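Progress report to Ellico, 7 Jan 2018
Acrylic display stands, Pidano order

Of the 2721 leaflet holders ordered, 600 are moulded and 500 have passed inspection. Mac Giolla still promises the rest by the end of January. I doubt it – their last two dates slipped.
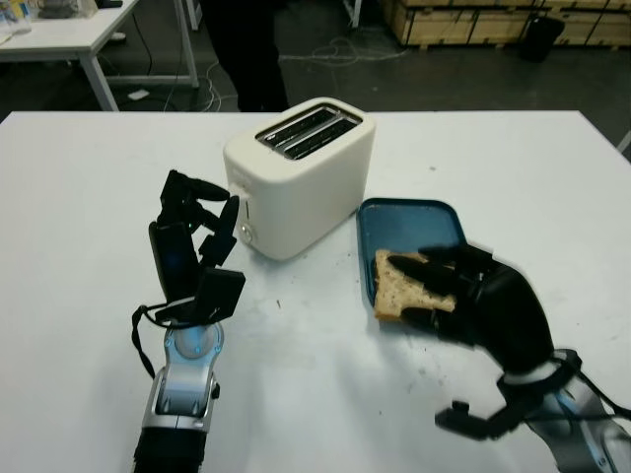
Toaster and bread on a blue tray.

The wall-mounted version costs 5 per cent more than quoted, and the reason given (thicker sheet) doesn't match the samples I measured. I would hold the next payment until they explain it. 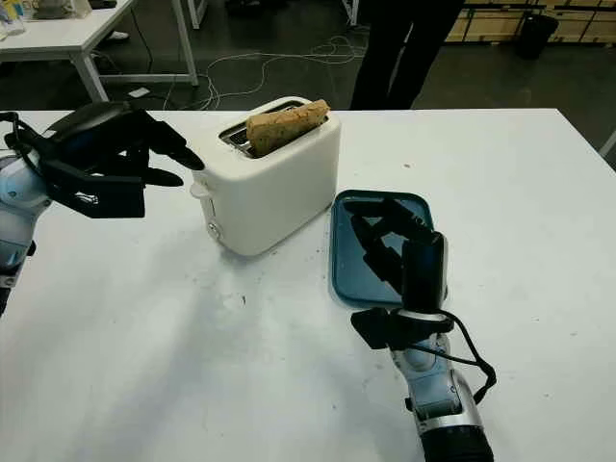 Eskil Bråten wrote back that Skuvano could take over the wall mounts, but only if the drawings are released first.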